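FARNEN NEIGHBORHOOD ASSOCIATION
Minutes of the General Meeting
29 October 2005

The meeting was called to order by the Chair at the Farnen Community Hall. A quorum was present. The minutes of the previous meeting were approved with one correction: "Tam Street" in item 4 should read "Tam Lane."

1. Parking on Tam Lane
The Secretary read a letter from residents at the lower end of Tam Lane concerning overnight parking by guests of the former Kanus Motel, now operating under new management. Members reported blocked driveways and trucks left idling before dawn. The owner's representative stated that the rear lot has space for 40 vehicles and that guests will be directed there at check-in. A member asked whether signs would be posted. The representative agreed to post them at both entrances.

Moved and seconded that the Association write to the City requesting a no-parking zone within 22 feet of the corner of Tam Lane and Farnen Road. Carried, with 3 opposed. 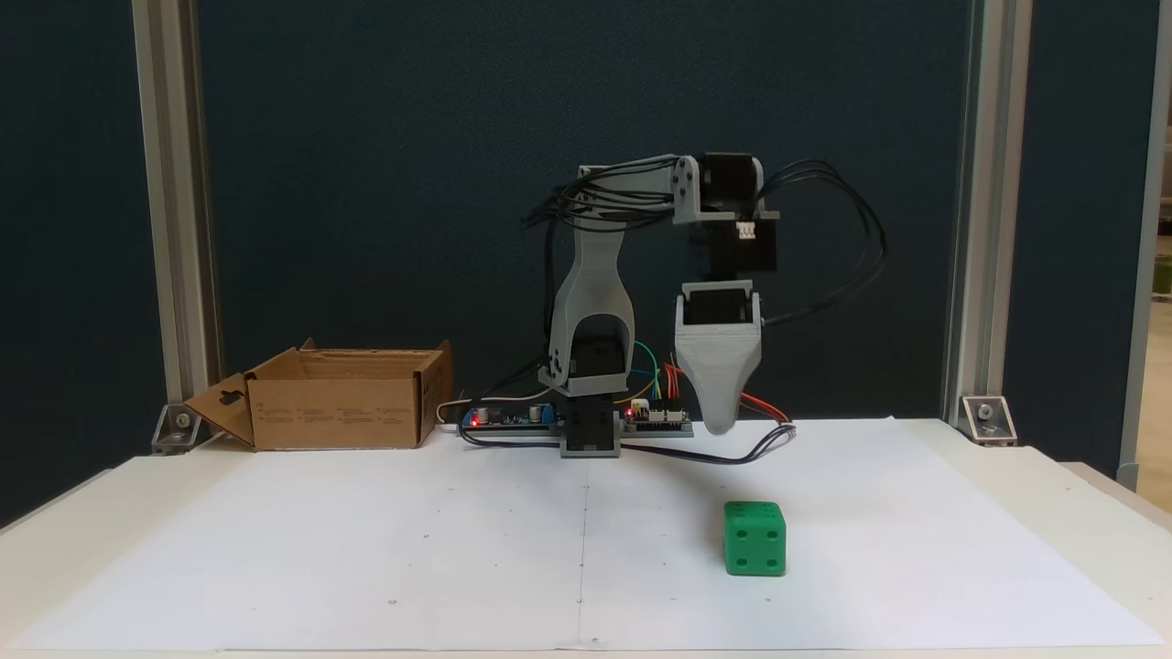
2. Storm Drains
The Chair reported that the City has cleared the drains on the north side of Farnen Road. The south side remains on the work list, with no date given. Residents whose basements took in water in April were asked to send written accounts to the Secretary before the next meeting. It was noted that the grate outside the hall is broken again and that leaves are collecting over it.

3. Hall Rental
The present rental rates were reviewed. A proposal to raise the evening rate was discussed at length. Several members felt that an increase would be hard on the smaller clubs, and others pointed to the cost of heating. The matter was tabled until the gas bills for the winter are available.

Renters are reminded that tables must be wiped and folded chairs returned to the closet under the stairs. The side door is to be locked by 10 p.m.

4. Street Trees
The City has offered six young maples for the strip along Kanus Park. Residents facing the park will be asked to water them through the first summer. Moved and seconded to accept. Carried without opposition.

5. Other Business
A member asked that the newsletter be mailed earlier in the month. Referred to the Secretary.

There being no further business, the meeting was adjourned at 8:50 p.m.

Respectfully submitted,
Secretary, Farnen Neighborhood Association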